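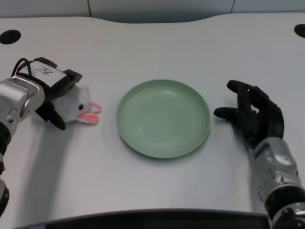
Who can join the Sterncombe Manipulation Club?
Any student enrolled at Sterncombe, full-time or part-time, in any department. No experience with robots is needed. New members start in the reading group and move to table sessions once they have passed the safety check.

When does the club meet?
Table sessions run from 4:30 to 7 p.m. during term. The reading group meets for one hour before the first session of each week. The current room is on the notice outside the lab, and it does change.

What is the term project?
Tabletop pick and place with two arms. Each team picks soft and rigid items from the table and sets them in a target dish. Plush toys are on the item list because they deform under the fingers and the grasp has to allow for that. Teams that finish the single-arm tasks go on to handovers, where one hand passes the item to the other before placing.

How large is a team?
Two students. One operates and one keeps the log. Swap roles at the halfway point of the session. If your partner is absent, ask the session lead to pair you with another team for the day - do not run alone.

How is an attempt scored?
An attempt scores full marks if the item is released inside the rim of the dish and both hands have returned to rest. Half marks if the item is on the rim. Zero if the dish moves off its mark, if the item leaves the table, or if the stop button is pressed by anyone for any reason. A stopped attempt can be repeated without penalty to the team total.

How many attempts do we need?
111 logged attempts per team by the end of term. Failed attempts count toward this number. Unlogged attempts do not.

What goes in the log?
Item, start position, hand used, result, and a short note on any failure. "Dropped" is not a sufficient note. State whether the item slipped from the fingers, was released early, or was never held.

Can I bring my own items?
Submit them to the session lead first. Items must be dry, clean, and free of glass, liquid, loose beads, and magnets. Anything that sheds fibers will be refused, as fibers get into the finger joints.

Do I have to write code?
The operator role does not require it. Students who want to work on the grasp planner should know basic Python and should read the Turkar notes, our in-house guide to the arm controller. The notes are out of date on wrist limits. Use the values on the lab whiteboard.

Is there a competition?
The club sends a team to the Cendstead student meet in February. Selection is based on the log, with ties settled by a timed run. Travel is paid by the department; meals are not.

What is the Đào task?
A handover task set by a former member and kept under that name. The item starts on the left, passes between the hands above the dish, and is placed by the right hand. It is optional this term and carries no marks toward selection.

I missed the safety check. What now?
Repeat checks are held in the second week. Until you have passed, stay behind the floor line while the arms are powered.

Who do I contact?
Padmavathi Ramasamy, faculty advisor, for enrollment, access cards, and travel. For booking changes, use the sign-up sheet.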